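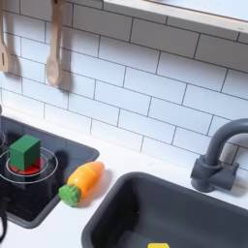
4. Kitchen and Bench Trials

4.1 Purpose

The previous section described the Windular controller and the way in which it was trained. The present section asks a narrower question: whether a single-arm system of this kind can carry out short household and shop-floor chores to a standard that a householder or a line supervisor would accept. Earlier reports have tended to answer this question by counting successful grasps. A grasp is only part of a chore, and a kitchen in which every object has been picked up and none put away has not been tidied. The measure used throughout this section is therefore the state of the work surface at the end of the trial, judged against a written instruction.

Two settings were used. The first was a toy kitchen at the Ovton laboratory. The second was the Wragg bench, a sorting and fitting station at the Brarkville training workshop, where apprentices practise putting small parts into trays. The same controller was used at both sites, and no retraining took place between them.

4.2 The kitchen setting

A toy kitchen offers several of the difficulties of a full-sized one at a scale suited to a small arm. Its counter, cooktop and sink lie close together, so that an error in one area readily disturbs another. The cooktop in Figure 1 is dark and its knob is hardly distinguishable from the panel, while the tiles and counter are white. Both extremes proved troublesome to the vision component. The sink basin is deep relative to the objects placed in it, and an item lying inside may show only its top, as the yellow object does in the same figure.

Instructions were given as short written sentences. Typical instructions were "put the carrot in the sink", "take the green block off the burner" and "clear the counter". The first two name an object and leave little room for interpretation. The third does not say which objects count as clutter or where they should go. Before the trials began, the assessors agreed a list of acceptable end states for each instruction of this looser kind. Fixtures and hanging utensils were excluded from every clearing task, and a trial in which the arm pulled a utensil down was recorded as a failure whatever else had been achieved.

The starting positions were varied between trials. The toy carrot was placed at different angles, with its leafy end turned towards or away from the arm, and the green block was placed either on a burner or on the open counter. Objects were never stacked. A trial ended when the controller reported that the instruction had been met, when an object left the work area, or when the time limit was reached. The assessor then recorded the end state without reference to the controller's own report.

4.3 The bench setting

The Wragg bench is plainer than the kitchen. It has a flat surface, fixed lighting and a row of shallow trays. The parts are rigid and are presented singly. Instructions at the bench named a part and a tray, and the assessors applied the criteria already in use for first-term apprentices. A part resting across the edge of a tray was not accepted. The supervisor at Brarkville asked that this rule be kept without exception, on the grounds that a part so placed would have to be handled again by the next person on the line.

4.4 Results

The study comprised 300 trials, of which 200 were carried out in the kitchen and 100 at the bench. In the kitchen, 102 trials ended in an acceptable state. Bench performance was higher overall, although the advantage was confined to tasks in which the tray stood directly in front of the arm. When the arm had to reach across its own working area, the two settings could not be told apart on the evidence available.

Within the kitchen, the single-object instructions were completed far more often than the looser ones. The block was the most reliable object. Its flat sides suit a two-fingered grasp, and a small error in the approach tends to be corrected as the fingers close. The carrot was less forgiving. A smooth, tapering body can turn or slip forward under pressure, and most of the failures involving it followed a grasp made too close to the narrow end. Grasps made nearer the leafy top were steadier, but the controller did not learn to prefer them.

Removing objects from the sink was the weakest of all the kitchen tasks. Placing them there was much easier, for the plain reason that the basin is large and an object released anywhere above it will usually stay inside. Retrieval requires the arm to descend past the rim and between the side walls, often towards an object that it can see only in part. In many of these trials the controller stopped above the sink and made no further attempt. In a smaller number it pressed against the rim until the time limit was reached.

Clearing the counter produced a different pattern of failure. The arm generally moved the first object to an acceptable place. It then returned to that object, or moved it a second time, while others remained untouched. The controller keeps no lasting record of what it has already done, and each movement is chosen from the current view and the instruction alone. This design was adopted for reasons of speed set out in Section 3, and its cost is most clearly felt in chores made up of several steps.

4.5 Agreement between assessors and controller

The controller's report of completion was a poor guide to the true end state. It was seldom wrong when an object had been dropped on the floor or lost from view. It was frequently wrong when an object lay close to its proper place, such as a block left on the edge of the cooktop after an instruction to remove it. Zoi Vrettos reviewed the recordings of all disputed trials and found that the written criteria settled most of them. The remaining disputes concerned the wording of the instruction, and these trials were counted as failures.

4.6 Discussion

The results support a limited claim. Under steady lighting, with rigid objects and an instruction that names both the object and its destination, the system can do a useful part of a simple chore. It cannot yet be left to tidy a kitchen, even a toy one. A rate of success that seems respectable for one movement becomes unacceptable when a chore requires several in succession, and a householder who must check each step has been spared little work.

The shop-floor case is somewhat stronger. Trays can be moved, parts can be presented in a fixed order, and the bench can be arranged to suit the arm. Brarkville has since altered the layout of its station so that every tray lies within the forward reach, and a further series on the revised bench is planned for June. Kitchens are arranged to suit the people who cook in them, and comparable changes cannot be assumed.

Two limits of the present study should be noted. Toy food does not bruise, leak or vary in weight as real food does, and no trial involved heat or running water. The assessors at the two sites also worked to different criteria, so the comparison between kitchen and bench should be read as an indication of where the difficulties lie. Section 5 reports the effect of adding a short written record of completed steps to the controller's input.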